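Folders wanted, Driltcombe, start March

Skultby takes in second-hand shirts and children's tops, sorts them, folds them, sends them out again. Too much stock, not enough hands. We need 3 people for the folding tables. No experience needed, but you do have to care a bit about a straight sleeve.

Shifts are 10 till 3, weekdays, pick your days. Standing work mostly, stools availble if you want one.

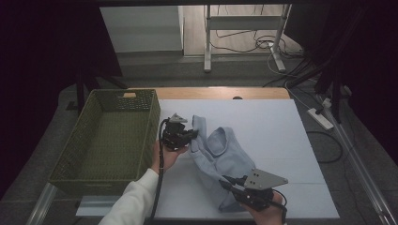
Light blue top on the white board, green basket alongside.

What you'd be doing: garment flat on the board, smooth it, sleeves in, fold, into the basket. Full basket goes over to Adjei for bagging. Creased collars get done again, sorry. Anything stained or missing buttons goes in the Drurau bin, don't try to rescue it.

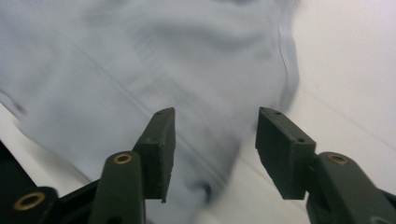

Pale colours are the slow ones, marks are easy to miss so check both sides before you fold. Half a day's training with Dede Dramani, paid same as a normal shift. Tea provided, bring your own lunch. No long necklaces or bracelets at the tables pls, they snag.

To apply: short note to Dede at the Driltcombe desk, say which days you can do and wether you could start the first week of March. No CV. Must be 17 or over.

Posted 20/01/2022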